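Getting two arms to share one dustpan

Most write-ups of two-arm builds show you the good run and leave out the afternoon before it. I've been working on ours in the shared shop at Weltlow since April, and I don't believe half of what I read about it beforehand. What follows is the procedure we use now. It is slow and it works more often than it used to, which is as far as I'll go.

What you need

Two arms on one base, with parallel grippers
An upright dustpan with a long handle
A floor mat with some grip to it
Something light to pick up, such as an empty plastic bottle
An emergency stop you have tested today

Step 1. Fix the base before you touch the software

If the base shifts when both arms reach forward, stop there. We lost two weeks to what I was sure was a calibration fault. It was a loose bolt. Push the base hard by hand, with the power off, and look for any give at all.

Step 2. Route the cables with the arms at full reach

Move each arm by hand to the far end of its travel and leave enough slack for a wide loop. Then fold the arms in and check that the loop doesn't catch under anything. The Bidbridge guide tells you to tie cables tight along every segment. I tried it and pulled a connector out on the first wrist roll.

Step 3. Pick one arm to lead

Both arms are holding the same rigid object, so any disagreement between them goes straight into the plastic. Let one arm set the position and have the other follow softly. We lead with the arm on the handle. The Zupan controller has a setting called "balanced" that claims to work this out for you. On our bench it made the two arms fight, and I switched it off.

Step 4. Set grip force low, then raise it

Start at the lowest value that holds the dustpan still. Ours ended up at 37 on the Feven scale, a number that means nothing on other hardware. Thin rims bend and clips pop off, so buy a spare dustpan.

Step 5. Tilt in small moves

Pause after every move and let the follower catch up. If you hear creaking, back up one move and lower the stiffness on the follower. Do not raise the force to "hold it better" - that is how we cracked the first handle.

Step 6. Log everything, including the bad runs

We have 1,532 runs saved. I'd ignore any success rate that comes without the failures next to it, mine included. People will tell you that you need 3,000 before training is worth trying. Maybe so, but nobody has shown me where that figure comes from.

Step 7. Change one thing and run it again

Move the bottle, turn the mat, swap the lighting. If it only works with everything in the same spot, you have a recording.
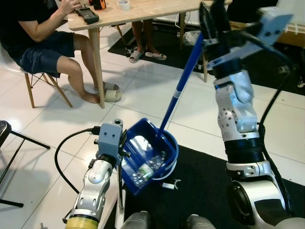
We still haven't solved the release. Letting go with both grippers at once sounds simple, but one always opens a little early and the handle swings. For now I open the follower first, wait two seconds, and keep a hand near the stop. I'll add a step when I have one I trust.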